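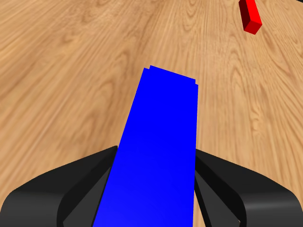
How Curach Fills a Vacant Council Seat

27/02/2019

The Ward 4 seat on the Curach town council has been open since October, when its holder moved outside the town limits. Under the town charter a member who gives up residence in the ward gives up the seat on the same day, and no vote of the council is needed to declare it vacant.

What follows depends on how much of the term is left. If less than a year remains, the council may appoint a replacement by majority vote. If more than a year remains, the seat goes to a special election. The Ward 4 term had 19 months to run, so the appointment route was closed.

Filing

A candidate must be a registered voter, must have lived in the ward for one year before the filing deadline, and must turn in a petition signed by registered voters of the same ward. Signatures from elsewhere in Curach are struck during review. A voter may sign for more than one candidate, a rule the county changed after a dispute in the Windier precinct left two petitions short.

Petitions go to the town clerk on paper. The clerk checks each line against the voter roll and posts the result within two business days. A rejected petition can be corrected and filed again until the deadline, but no later.

Ballot order is drawn by lot. The special election ballot is nonpartisan and carries no party label, though both county parties may endorse, and in past ward races both have.

Precincts and early voting

Ward 4 contains two precincts, Windier and Kinyua. Windier votes at the branch library. Kinyua voted for many years at the Ziruser Road fire station and now votes at the elementary school on the same road, which has a level entrance and more parking. Voters who have not cast a ballot since the move should check the card mailed by the county.

Early voting runs for 17 days at the clerk's office only. Mail ballots must be requested in writing and must arrive by the close of polls. A postmark is not enough.

Counting

The candidate with the most votes wins. The charter makes no provision for a runoff in a ward race. A tie is settled by a second drawing of lots, held in public by the county board of canvassers.

The winner is sworn in at the first regular meeting after the canvass and serves only the rest of the current term. Until then the council sits one member short, and measures that need a two-thirds vote are still figured on its full membership. The sewer bond, tabled twice this winter, is one of them.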